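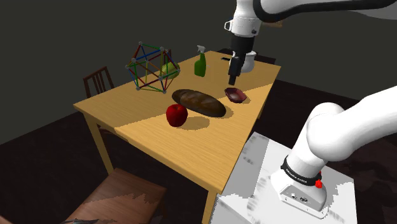 Garnet Sandhu replied that the ticket shouldn't be closed as a planner fault until someone had checked which rule set was loaded, because the 1686 build reads the clearance rules from the project folder and skips the shared one without a warning.

I checked. Garnet was right about the folder. Notes follow so the next person on the Edham queue doesn't repeat the work.

Ticket: 1686
Project: Edham, tabletop pick tasks
Opened: Jul 31, 2025
Component: Clernov rule checker
Status: fix applied, waiting on review

Reported problem
The checker passes runs that should be flagged under the Vītola handling guide. The guide says food items get a clearance check on every approach, and that the check covers neighboring objects as well as the target. The log shows the check on the target only.

Steps taken
1. Reran the bread task with logging set to full. Same result.
2. Compared the project rule file with the shared one. The project copy is 2 revisions behind and has no entry for neighbors.
3. Renamed the project copy and restarted. The checker stopped with "no rule file found" and did not fall back to the shared file. The Bimance setup page says it should.
4. Copied the shared file into the project folder by hand. The checker loaded it and listed 18 rules. The old copy had 9.
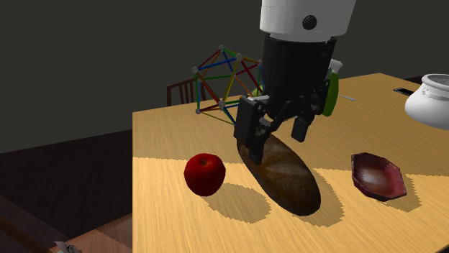 5. Reran the task with the new file. The neighbor check now appears in the log for each approach, and the apple and the bowl are both listed with the loaf as the target.
6. Ran the approach again with the minimum clearance raised above the allowed value, to make sure a violation gets reported. It was flagged and the run stopped before the fingers closed.

Cause
Old rule file in the project folder. The missing fallback is a separate fault and has its own ticket now.

Practice from here on
Do not keep edited rule files in project folders. If a task needs a different clearance, put it in the task settings with a note saying who approved it. Write the rule file revision in the first line of every run log. A pass without a revision number does not count as a pass under the guide.

Still open
Older Edham runs were checked against the short list and need to be rechecked. I have not started on those. Garnet asked for the results before the September review. Leave this ticket open until they are attached.

Print this ticket | E-mail this ticket
Contact support | Copyright 2025 Bimance | Back to top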